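Speaker notes: Two Arms and a Sheet of Paper
Student project evening, 15 minutes plus questions

Slide 1, title

Hello everyone, thanks for staying for the second half. Say who I am, say I'm on the Zurnen project, which is our final-year group project at Esden. (If the clicker isn't working, use the space bar. The clicker didn't work in the rehearsal.)

Get a quick show of hands: who has folded a letter today? Who had to think about it? Right. We've been thinking about it since February and I could talk about creases all night, so please do stop me.

Slide 2, what we said we'd do

Read out the line from our proposal: "Two robot arms will pick up a sheet of paper and fold it in half." One sentence! We thought the folding would be the big job and the picking up would take a week or so. The picking up took most of the term.

Mention that we started with cloth. Cloth is kinder than paper in one way, because you can pinch it anywhere in the middle and it bunches up for you. Paper wants to stay flat, and when it does bend it bends all along a line, so whatever you do at one edge shows up at the other.

Slide 3, how we teach it

Keep this short, the Losov team already covered teaching by demonstration before the break. We drive the arms by hand, record what they do along with the camera views, and train on the recordings. By the end we had 689 recordings we were happy with and a folder of ones we weren't. Three of us did the driving, and you can tell who is who from the recordings. I'm the slow one.

Do the joke about my driving test if they seem awake.

Slide 4, view from the wrist

Leave this one up for a bit. People need a moment to get their bearings, because we're looking along the gripper's own fingers.

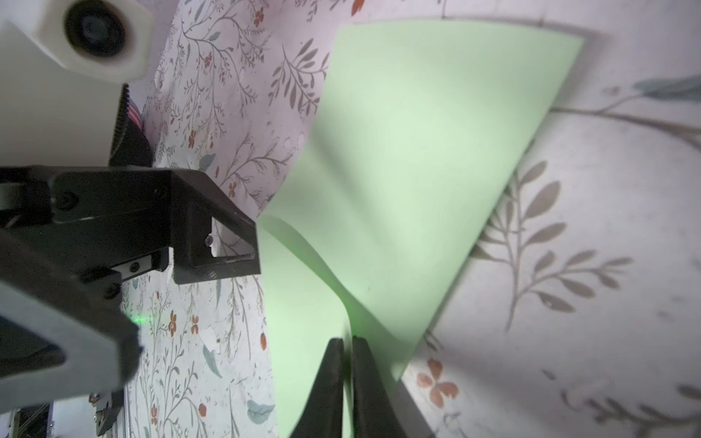 Wrist camera view: green sheet, both arms in close.

Point to the two black fingertips at the bottom first, then the other arm over on the left. After that go to the paper. I want them to look at the left side, where it has lifted into a sort of wave. The rest of the sheet is much smoother. That ridge is the thing we argued about more than anything else on the whole project.

The argument went like this. I thought a curl was brilliant, it's practically a handle, just slide a finger under and off you go. The other side said a curl is never the same shape twice and we should train on flat sheets only. We tried flat only for three weeks. It learned flat sheets nicely and went to pieces the moment one had been handled a few times, so we went back and put curly ones in as well.

Also mention the shine. See the paler band across the green? Glare like that moves as the paper bends, and to us it's just a bit of light, but it gave our edge finder a terrible time. We turned off the lamp nearest the table and that helped more than a fortnight of my code did (pause, let them laugh, I've made my peace with it).

Somebody will ask about the flowery background. Say we trained on more than one surface so that it wouldn't learn "paper is the thing on the plain table". Don't get drawn into wallpaper.

Slide 5, results

We ran 109 test attempts at the end. Don't read the chart out, just say the bars on the left are picking up and the bars on the right are a finished fold, and the right-hand bars are shorter. A lot shorter! The usual failure is that both arms get hold of the sheet and then pull very slightly against each other, and the paper goes tight and pops out.

If there's time, play the clip with the pop. Sound on.

Slide 6, what I'd do differently

Start with card. Thick, boring card, then work down to paper.

Name the recordings properly from day one. We have a batch called "new", one called "new2" and one called "newest", and "newest" is the oldest.

Book the Savolainen room earlier in the year, the evening slots go quickly and we ended up doing far too much of this after nine at night.

Slide 7, thanks and questions

Thank the lab technicians for the spare parts and the print room for all that paper. Say the code and the recordings are going on the project page once we've renamed them.

Likely questions: can it do an aeroplane (no), could it do a towel (it has, badly), why two arms (try folding a letter with one hand behind your back). If it goes quiet, offer to hand round some of the sheets from the tests, they're in my rucksack under the table.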